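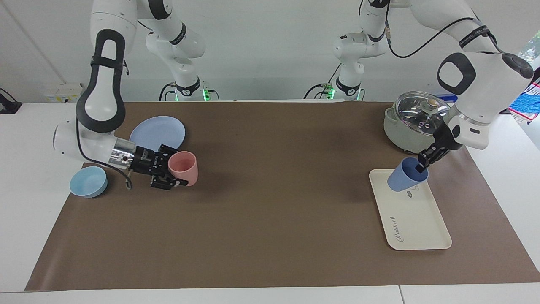 Report of Visit to the Tenwood Tableware Works, Dellemcombe

Date of visit: 4/6/26
Prepared for: Brevden Dining Services

1. Purpose of the visit

Brevden Dining Services is replacing the everyday tableware used in its residence dining rooms. The current stock was bought over several years from different suppliers, and the bowls and cups no longer stack together. Staff at two of the residences have also asked for stronger color between the pieces and the tray, as an aid to residents with limited sight.

Tenwood was one of the suppliers identified in the review carried out last November. The visit was arranged to look at its Skjelbred range, to see how the pieces sit together on a tray, and to discuss delivery and replacement terms.

2. Arrival and program

The works is at the far end of the Dellemcombe road, past the rail bridge. Parking is limited, and visitors are asked to use the lower lot and walk up. Safety glasses and shoe covers were issued at reception. The program was as follows: the sample room, the finishing hall, the tray table, the packing area, and a closing discussion in the office. The stop in the finishing hall was shortened due to a shift change, and the time was added to the tray table.

3. Sample room

The sample room holds current and past ranges on open shelves. The Skjelbred range consists of a cup, a bowl, a plate, and a tray. Tenwood also makes a lidded beaker and a deep dish, but these belong to an older range and are not offered in the same colors.

Visitors were able to handle and stack the pieces. The cups nest well and come apart without twisting. The bowls form a steady stack, although the group noted that a tall stack takes up more shelf height than our present bowls do. The cupboards at the smaller residences were measured before the visit, and the shelves there would need to be moved up one position.

4. Finishing hall

Pieces are trimmed, checked for rough edges, and set out on racks. The rim of each cup is checked by touch as well as by eye. Our guide explained that a cup with a flaw at the rim is removed from the line, while small color differences are accepted within a batch. The group asked whether color is held from one batch to the next. Tenwood's answer was that a reorder will be close but cannot be promised as an exact match. This should be kept in mind if replacements are to be bought in small numbers.

5. Tray table

This was the most useful part of the visit. Pieces from the range were out on a long white table covered with a brown paper mat: a pink cup, a blue cup, a light blue bowl, a pale lavender-blue plate, and a cream tray. The blue cup was held at a tilt over the tray while the pink cup stood upright on the mat by the plate.

The following points were recorded.

Color. Both cups stand out clearly against the cream tray and the brown mat. The plate and the bowl are closer to each other in color, and the group felt that a resident with low vision might confuse them at a distance. A stronger shade for one of the two would be preferred. The pink cup was the easiest piece to find from the other side of the table.

Surface. The cup and the bowl have a matte surface. Staff have complained of glare from our present glazed pieces under the dining room lights, and the matte surface is expected to help. Its resistance to tea and tomato stains should be tested before any order is placed.

Shape. The cup is tapered, with the rim a little wider than the base. The bowl is shallow. Kitchen staff should confirm that a full serving of soup can be carried in it without spilling. The plate has a raised rim, which is helpful to residents who eat with one hand.

Tray. The tray has a raised rim and rounded corners. The corners are easy to wipe out. It should be tried in the tray trolleys at all residences before it is approved, as the trolley at the north building takes a narrower tray than the others.

6. Packing area

Cups are packed in sleeves and then in cartons, and a full pallet holds 1,152 cups. Smaller orders are accepted, with a minimum of 40 pieces of any one item in any one color. Trays are shipped flat with paper between them. Cartons are marked on two sides with the item and color, an improvement on the labels used by our present supplier.

7. Closing discussion

Tenwood quoted a delivery time of 33 days from receipt of order. Replacement pieces may be ordered at the same unit price for the first year. The company does not collect used tableware. Written prices were left with the group and are held in the purchasing office.

8. Recommendations

It is recommended that Brevden Dining Services place a trial order of 100 place settings for use in one residence. The trial should cover at least one full menu cycle and should include breakfast service, when the tables are cleared most quickly.

Tenwood should be asked for a darker sample of the bowl before the order is confirmed.

One sample tray should be requested for fitting in the trolley at the north building.

The price of the tray remains high in comparison with the other items, and the purchasing office is asked to raise this with the supplier separately.

Brevden Dining Services | Contact the purchasing office | Copyright Brevden Dining Services, all rights reserved | Back to top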